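How to wash bed pillows at home

Many people wash the pillowcase every week but never the pillow inside. I did the same for years, until I moved to Dunbridge and my neighbor Rehema Kombo showed me how she does it. Most pillows with synthetic filling can go in a normal washing machine, and so can many down pillows. Foam and latex pillows can not, they break apart.

What you need

A washing machine, a dryer or a good place outside, liquid detergent, 200 grams of baking soda and 2 clean tennis balls.

Before the wash

Read the care label first. If it says dry clean only, believe it. Then take off the pillowcase and the protector and look along all the seams. A small hole will become a big hole in the machine, so close it with needle and thread.

If there are stains, mix the baking soda with a little water until it is a thick paste. Put it on the stain, wait 15 minutes and brush it gently with an old toothbrush. Yellow marks from sweat usually need a second time.

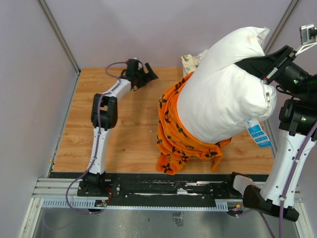

Wash two pillows together, one on each side of the drum if you have a top loader. With only one pillow the machine can lose its balance and begin to walk across the floor – mine did it once and pulled the hose out of the wall. Use warm water, the gentle cycle and half of the detergent you would use for sheets. Too much soap stays in the filling and makes it hard.

After the cycle, run the rinse again with no detergent. Press the pillow with your hand. If you see foam, rinse one more time.

Drying

This part needs patience. Put the pillows in the dryer on low heat with the tennis balls, which break up the lumps. Every half hour take the pillows out, shake them and turn them. Down can need 4 hours or even more.

Without a dryer, lay them flat on a rack in the sun and turn them often. I do it in May, when the mornings are already dry.

Do not put the pillowcase back too early. The outside feels dry long before the middle, and a damp middle will smell after a few days. Push your fingers deep in the center, and if it feels cool, give it more time.

I wash ours twice a year, and the protectors once a month.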